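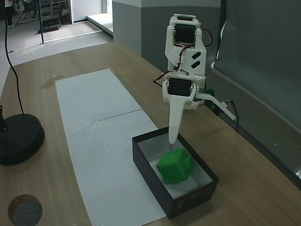

I drove out to Bemville for the Telholm open day with one question, and it was the same one my sister asks every time I say the word robot: can it clean up after my kids yet? She has two boys and a living room floor you cross at your own risk. I promised her an answer by dinner.

Telholm has the back half of a long building past the feed store, and parking is terrible, so if you go next year get there early (I ended up on the grass with everybody else). They do this every April for schools and again in the fall for the rest of us. You sign in, you get a paper badge, and then you mostly wander. There was a map but I left mine on the coffee table in the first five minutes.

I started with the big stuff because it was closest to the door. Echevarría, the packaging people, had brought a machine that folds and tapes shipping cartons, and wow, it is fast. The man running it told me it does 200 in the time it takes him to drink a coffee, and he had clearly said that line before, but the thing really did rip along. It also does one size of carton. If you want another size somebody comes over with a wrench and you wait. I asked how long and he said it depends on who has the wrench!

That sort of set up the whole day for me. The machines that were quick had one job and a very tidy place to do it in. The ones trying to do the kind of stuff we do at home, picking up, putting away, sorting, were a lot more careful, and I liked those better.

Yolanda Aranda runs the small arms workshop, and I spent most of my visit bugging her. She used to fix sewing machines and she still talks about everything in terms of thread tension. Her section is tabletop arms, the kind with white printed brackets and little servo motors, wires looping out at the joints. I had pictured something you'd see welding car doors. You could carry one of these under your arm. The gripper is one long skinny finger and one flat jaw that swings out to the side, and the job is a toy-box job, pretty much: a bright green cube in a shallow black box, and the arm has to reach in over the walls and get it.

Easy, right? My nephew could do it at 6 months. But stand there and think about it the way Yolanda makes you think about it. The cube sits a little crooked, so the finger and the jaw won't meet flat sides unless the wrist turns to match. The box has walls, and that open jaw sticks out pretty far, so you have to get both halves down inside without hitting cardboard. Then you have to squeeze enough and not too much. She said people always ask about the squeezing and she always wants to talk about the walls.

I asked her how many tries they had on record and she looked it up on her laptop, very proud: 2833. For cubes in boxes! She said that was fewer than she'd like. They change where the box is, how the cube is turned, how bright the room is, and she showed me a notebook where she writes down the ones that annoy her. One entry just said "table shiny." I get that. My own kitchen table gives me trouble in the afternoon and I have eyes.

So, laundry? No. Dishes? Also no, and she laughed at me a bit. Gaveo had a table across the hall where a machine was supposed to put folded towels on a shelf, and it was down for a part the whole time I was there, so I can't tell you about that one. The guy had a nice stack of towels, though.

What Yolanda thinks will come first is the dull shop-floor stuff, small parts out of one bin and into another, with a person nearby to sort out the weird ones. She has a neighbor with a hardware business who would take that tomorrow. I paid 40 dollars for a beginner servo kit on my way out — I have not opened it — and ate a very good tamale from the truck by the gate.

I called my sister from the car. I told her the robots can work on one block in one box, on a cleared table, with Yolanda watching. She said that was more than she gets out of the boys, and then one of them started yelling and she had to go.

Recent posts
Two hours at the Bemville clock fair
I tried the self-checkout that weighs your fruit
Echevarría plant tour: bring earplugs
Which robot vacuum survived my hallway rug
Spring open house notes, part two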